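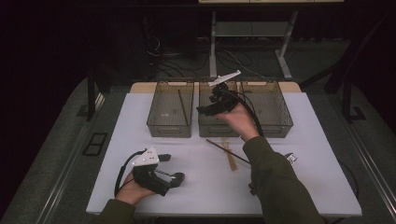
土壌粒径分析 共同試験(第3回) 参加機関の募集について

Trildale土壌物理研究所 共同試験事務局

1. 趣旨
当研究所では、土壌の粒径組成(粒度)分析における機関間のばらつきを把握することを目的として、共通試料を用いた共同試験を実施しています。第3回の実施にあたり、参加機関を募集します。
粒径組成は土性区分、透水係数の推定、侵食量の予測などに広く用いられますが、前処理と分散の条件が機関ごとに異なり、同一試料でも粘土含量に無視できない差が生じます。第2回には112機関が参加し、497件の有効データが提出されました。砂画分の機関間差は小さかった一方、火山灰土壌の粘土画分では、分散剤の種類とpH、振とう時間の設定に由来すると考えられる系統的な差が認められました。第3回では前処理条件の記録項目を増やし、差の要因を分けて解析できる設計とします。

2. 参加資格
次のいずれかに該当する国内の機関または部署とします。個人での申込みは受け付けません。
(1)土壌または底質の粒径分析を業務として実施している試験所、分析会社
(2)大学、高等専門学校、公設試験研究機関の研究室
(3)農業、建設、環境分野の企業で、自社内に分析設備を有する部署
同一機関の複数の部署が参加する場合は、部署ごとに申し込んでください。設備、分析者、記録がそれぞれ独立していることを条件とします。外部への再委託による参加は認めません。第1回、第2回への参加の有無は問いません。
認定または登録の有無も参加の条件ではありません。ただし、解析時の層別に用いるため、申込書に該当する区分を記入してください。

3. 試料
共通試料として、Mallicoシリーズの風乾細土を配付します。いずれも2 mm目のふるいを通過させたもので、回転式の分割器により均質化と分取を行っています。
試料A 沖積低地の水田作土。シルト質で、有機物含量は中程度。
試料B 黒ボク土の表層。有機物含量が高く、アロフェン質。
試料C 砂丘未熟土。有機物をほとんど含まない。
1機関あたりの配付量は、各試料とも80 gを2本とします。調製本数は全試料を合わせて1530本です。均質性は調製後に抜き取った試料のピペット法による分析で確認しており、結果は実施要領の付属資料に掲載します。
試料Bは風乾の進行により分散性が変化します。受領後は開封せず、直射日光の当たらない室内に保管してください。炉乾燥した試料を粒径分析に用いることはできません。含水比は別に分取した試料で測定してください。
残余の試料は各機関で処分してください。第三者への譲渡、植物の栽培試験への転用はできません。

4. 分析方法
4.1 区分
参加は方法別に次の区分で受け付けます。複数区分への参加ができます。
区分P ピペット法
区分H 比重計法
区分L レーザー回折・散乱法
区分Lのみの参加も可能ですが、その場合、5.2に示す評価値(zスコア)は参考値として通知します。体積基準の測定値と沈降法による質量基準の測定値は、同一の付与値では評価しません。

4.2 共通事項
粒径区分は国際土壌学会法に準じ、粗砂(2~0.2 mm)、細砂(0.2~0.02 mm)、シルト(0.02~0.002 mm)、粘土(0.002 mm未満)とします。比重計法で所定の径に対応する読み値が得られない場合は、加積曲線から内挿し、内挿の方法を報告書式に記入してください。
各試料について、前処理から独立に3点の繰返しを行います。同一の懸濁液から複数回採取した値は、繰返しとは認めません。
結果は、有機物を除いた無機質部分の炉乾燥質量(105℃)に対する百分率で、小数第1位まで報告してください。合計が100.0にならない場合も、値の調整は行わないでください。

4.3 有機物の分解
区分PおよびHでは、試料AとBについて過酸化水素による分解を必須とします。試料Cは省略できます。
過酸化水素水の濃度、添加量、加熱温度、反応の終点の判定方法を記録してください。試料Bは発泡が激しいため、トールビーカーを用い、少量ずつ添加してください。分解後の残存過酸化水素は加熱により除去し、除去に要した時間も記録の対象とします。
遊離鉄の除去は行いません。通常の手順に含まれている機関も、本試験では省略してください。

4.4 分散
試料AとCについては、ヘキサメタリン酸ナトリウム溶液を用いることとします。試料Bについては次の二通りを実施してください。
条件B1 ヘキサメタリン酸ナトリウムを加え、アルカリ側で分散
条件B2 塩酸を加え、pH 4付近に調整して分散
条件B2では、調整直後、振とう終了時、沈降開始直前の各時点でpHを測定し、記録してください。凝集が認められた場合は、当該の懸濁液を廃棄せずに測定を続け、備考欄に凝集の発生時点を記入してください。凝集の有無そのものを解析の対象とするためです。
分散の手段は、往復振とう、回転振とう、撹拌翼、超音波のいずれかとします。超音波を用いる場合は、出力、照射時間、液量、チップ径を報告してください。出力の実測にはカロリメトリー法を推奨しますが、困難な場合は装置の表示値で差し支えありません。

4.5 沈降と採取(区分P)
採取深さは10 cmを標準とします。20℃における沈降時間は、粒子密度を2.65 Mg/m3として、0.02 mmで4分48秒、0.002 mmで8時間とします。水温が20℃と異なる場合は、実施要領の換算表により沈降時間を変更してください。
沈降中の水温変動は1℃以内を目標とします。恒温水槽または恒温室を使用できない機関は、開始時と終了時の水温を対照シリンダーで測定し、平均値を用いてください。
ピペットの容量は、事前に水の質量測定により校正してください。公称値をそのまま用いた場合は、その旨を記入してください。分散剤の質量は、空試験の値により補正します。計算値による補正は認めません。

4.6 比重計法(区分H)
比重計の球部体積、目盛間隔、メニスカス補正値を報告してください。読み取りは実施要領に定める時点で行い、追加の読み取りは任意とします。0.075 mm以上の画分については、沈降測定後にふるい分けを行い、加積曲線に含めてください。

4.7 レーザー回折・散乱法(区分L)
使用した光学モデル、粒子の屈折率(実部および虚部)、分散媒、循環ポンプの設定、遮蔽率を報告してください。繰返し3点のそれぞれについて、装置が出力した体積基準の粒度分布データを、区間の境界値とともに提出してください。平滑化処理は無効とします。

5. 結果の提出と評価
5.1 提出
結果は、報告システムProndtonを通じて提出してください。電子メール、郵送による提出は受け付けません。ログイン情報は試料に同封します。
提出後の修正は、締切までは回数の制限なく行えます。締切後の修正は、単位の取り違えなど明白な誤記を含めて認めません。提出画面には有機物分解、分散、沈降の各記録欄があり、必須項目が未入力の場合は確定できません。

5.2 評価
付与値は、参加機関の報告値から求めたロバスト平均とします。各機関のzスコアを試料別、画分別に算出し、次のとおり区分します。
|z|≦2 満足
2<|z|<3 疑わしい
|z|≧3 不満足
試料Bの条件B2については、参加機関の報告値の分布が二峰性を示す可能性があるため、評価値は通知せず、分布図上の位置のみを示します。報告数が少ない区分についても同様の扱いとする場合があります。

5.3 報告書
個別結果票を各機関に、全体報告書を全参加機関に送付します。全体報告書では機関名を記号化し、記号と機関名の対応は公表しません。全体報告書の巻末には参加機関名の一覧を五十音順で掲載しますが、申込時に希望すれば掲載を省略できます。
提出されたデータは、記号化した状態で学術発表に用いることがあります。参加の申込みをもって、この取扱いに同意したものとみなします。

6. 日程
募集期間 5月から6月末まで
参加可否の通知 7月中旬
試料の発送 8月上旬
結果の提出締切 11月末の17時
個別結果票の送付 翌年1月
全体報告書の送付 翌年3月
試料が8月中に到着しない場合は、事務局まで連絡してください。到着時に容器の破損または漏れがあった場合は、到着後5営業日以内の連絡に限り再送します。再送の場合も提出締切は延長しません。

7. 費用
参加費は無料です。試料の送料は当研究所が負担します。分析に要する試薬、消耗品、人件費は参加機関の負担とします。参加に対する謝金はありません。

8. 試薬と装置に関する注意
分散剤は各機関が通常使用しているものを用いて差し支えありませんが、製造者、等級、ロット、溶液の調製からの経過日数を報告してください。ヘキサメタリン酸ナトリウム溶液は保存中に加水分解が進行するため、調製後1か月を超えたものは使用しないでください。
Ozoliņš型の自動採取装置を使用する機関は、区分Pで申し込み、装置欄で「自動」を選択してください。この装置では吸引速度の初期設定が手動操作より速く、採取深さより上下の層を引き込む場合があります。吸引時間は12秒前後に設定し、設定値を備考欄に記入してください。ノズルの洗浄水は秤量瓶に回収します。
ふるいは、目開きの検査を受けたものを用いてください。検査を受けていない場合の参加は可能ですが、解析時に層別の対象とします。湿式ふるい分けを行った場合は、乾燥後の再ふるい分けの有無も記入してください。
秤量は、粘土画分については0.1 mg、その他の画分については1 mgの読取限度を有する天びんで行ってください。秤量瓶の放冷にはデシケーターを用い、放冷時間は全点でそろえてください。

9. 申込方法
申込書に次の事項を記入し、事務局の受付窓口に送信してください。
・機関名、部署名、所在地
・連絡担当者の氏名、電話番号、電子メールアドレス
・試料の送付先(上記所在地と異なる場合)
・参加区分(P、H、L。複数可)
・通常業務における粒径分析の年間処理点数(概数)
・分析担当者の人数と経験年数
・恒温設備の有無
・第1回、第2回への参加の有無
・機関名一覧への掲載の可否
申込書の受領後、5営業日以内に受付番号を返信します。返信がない場合は、受付が完了していない可能性がありますので、電話で確認してください。
申込みが試料の配付可能数を超えた場合は、分析方法と地域の構成を考慮して調整します。参加の可否は全機関に通知しますが、調整の経緯に関する問合せには回答しません。

10. 辞退および欠測の取扱い
試料発送前の辞退は、連絡のみで受け付けます。発送後に分析の実施が困難となった場合は、未開封の試料を返送してください。返送の送料は参加機関の負担とします。
一部の試料または条件のみの報告も有効とします。繰返し数が3に満たない試料は全体の集計から除外し、個別結果票には参考値として記載します。検出できなかった画分はゼロとせず、「検出せず」を選択してください。採取の失敗などによる欠測は「欠測」とし、理由を記入してください。

11. よくある問合せ
試料量について
火山灰土壌で1点あたり20 gを使用している機関から、配付量の不足を懸念する問合せがありました。本試験では1点あたり10 gを標準とします。80 gの容器2本で、条件B1とB2の各3点、含水比測定、予備試験1点までを実施できます。
分析者について
繰返し3点は同一の分析者が実施してください。分析者を変えた追加データは任意提出とし、付与値の計算には用いません。
実施時期について
3点の繰返しを同じ日に行う必要はありません。各点の前処理開始日を記録してください。
英文の結果票について
希望する機関には個別結果票の英文版を発行します。申込書の備考欄に「英文希望」と記入してください。全体報告書の英文版は作成しません。
参加証明について
結果を提出した機関には参加証明書を発行します。証明書には試料名、参加区分、提出の事実のみを記載し、評価の結果は記載しません。

12. 問合せ先
Trildale土壌物理研究所 共同試験事務局
電話受付は平日10時から16時まで(12時から13時を除く)
分析手順に関する質問は文書で送付してください。回答のうち全参加機関に共通するものは、質問機関名を伏せてProndtonの掲示欄に掲載します。結果の提出締切前に、他機関の報告値や暫定の付与値に関する質問には回答しません。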